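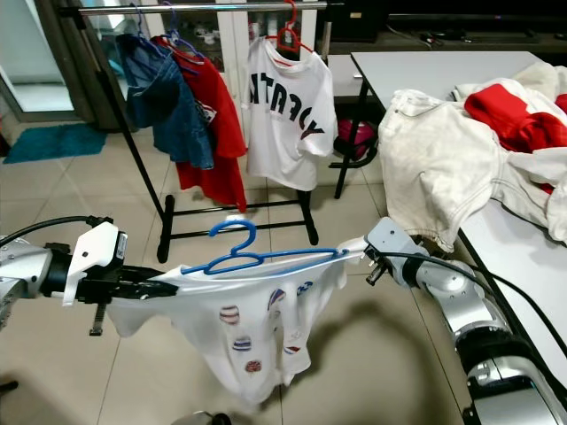 白色T恤，印有红、白、藏青条纹的小圆徽图案

Trellov 旧衣交换与寄售 常见问题

更新日期：12/06/2026

写在前面

谢谢您点进这一页。每到换季，我们的信箱里总会塞满大同小异的问题，有的问得很急，有的问得很客气，还有的附上了整整一柜子衣服的照片（我们很爱看，请继续发）。下面把大家问得最多的整理了一遍，写得有点啰嗦，请您泡杯茶慢慢看。没找到答案的话，页尾有联系办法。

寄衣服

什么样的衣服可以寄来？

大部分日常衣物都收：T恤、衬衫、针织衫、牛仔裤、连衣裙、薄外套，童装从身高90厘米起收。印花旧一点、颜色洗淡一点都没关系，很多人偏偏就喜欢那种穿软了的棉布。我们比较在意的是领口有没有松垮、腋下有没有发黄、缝线有没有开。小小的脱线您要是愿意自己补两针，那就再好不过了；补不了也请写张纸条夹在衣服里，告诉我们位置，我们验收时会省下不少工夫。

哪些不收？

内衣、泳衣、袜子、毛绒玩具、带明显异味的衣物，还有印着公司名称的工作服。皮草暂时也不收，仓库的温湿度照顾不好它们，放坏了我们会很内疚。

寄之前要洗吗？要熨吗？

要洗，而且请务必彻底晾干再装袋。六月前后天气潮，有些衣服摸着干了，叠起来闷上两天就有味道，挺可惜的。熨就不必了，叠整齐就行，到了我们这里还要统一挂烫一遍。

怎么叠比较不容易皱？

我们自己的习惯是这样：衣服正面朝下铺平，两边袖子向里折，下摆往上翻到领口，再对折一次。有印花的，印花那面朝外，别让胶印和胶印贴在一起，夏天快递车里热，粘住以后撕开会掉一块。厚衣服放底下，薄的放上面，空隙里塞几双……不好意思，袜子我们不收，塞点旧报纸吧。

一次最多寄多少件？

每个账号每次最多13件。想多寄的朋友可以分两次预约，中间隔开4天，好让验收的同事喘口气。要是搬家或者整理家里老人的衣物，数量特别多，请先写信给我们，单独帮您安排。

运费谁出？

单次寄满4件，去程运费由我们承担，在预约页面选“Warkero 上门取件”就可以。不足4件的，运费需要您自己付，也可以直接送到 Koster 门店，店里的木柜台旁边有一个专门的收衣口，营业时间内都能投。

验收和积分

寄到以后多久能看到结果？

平时一周之内，换季那几周会慢一些，请多担待。验收完成后会给您发短信，每件衣服的评级和备注都写在“我的衣橱”里。

积分是怎么算的？

看三样东西：品类、成色、当季需求。同样一件白T恤，入夏时的积分就比深秋高。评级分为“近新”“良好”“可穿”三档，可穿的衣服积分少些，但换走得往往最快。如果觉得评低了，可以在收到短信后申请复核，会换一位同事重新看。我们看走过眼，也改过分，您不用不好意思提。

积分会过期吗？

会的，有效期300天。到期前我们会提醒两次，一次短信，一次邮件。实在没看中什么，也可以把积分转给家人或朋友，在账号页面填对方的手机号即可，不收手续费。

没通过验收的衣服去哪里了？

您预约时可以选：退回，或者交给我们处理。选退回的，回程运费需要您付。选交给我们处理的，棉质的会剪成擦布，送去 Plarkeo 工坊；还能穿、只是不适合上架的，会放进 Koster 门店的免费架，谁需要谁拿走。

换衣服和买衣服

没有积分可以直接买吗？

可以。每件衣服下面都标着积分和价格两个数字，也可以混着付。单笔满129元包邮，不满的话按地区收运费，结算前会显示出来。

尺码准不准？

标签上的尺码只能当个参考，旧衣服洗过很多回，多少会缩。所以每件我们都平铺量过肩宽、胸围、衣长，写在详情里。最稳妥的办法，是找一件您自己穿着舒服的衣服，照样量一量，再对着选。

收到后不合适怎么办？

签收后4天内可以退换，吊牌别剪、别下水就好。积分原路退回，有效期照旧计算，不会因为退货而变短。

收到的衣服需要再洗一次吗？

上架前都清洁过，不过我们还是建议您回家过一遍水，穿着也安心。白色棉T恤单独洗，水温别太高，翻过来晾，印花能多撑几年。如果领口有点发黄，用小苏打兑温水泡一会儿，再轻轻揉一揉，我们自己店里也是这么弄的。

其他

可以到门店试穿吗？

欢迎！Koster 门店有两间试衣间，周边停车不太方便，建议坐公交来。网上看中的衣服也能调到店里试，请提前在订单里勾选“到店”，等收到到店通知再出门，免得白跑一趟。

想办社区换衣活动，可以借衣架和挂杆吗？

可以借，押金300元，归还时全数退还。请至少提前两周写信，说清楚场地大小和大概的人数，我们好帮您配数量。

还有别的问题？

请在网站右上角点“写信给我们”，信都会有人看，只是回得有早有晚。附上订单号会快很多。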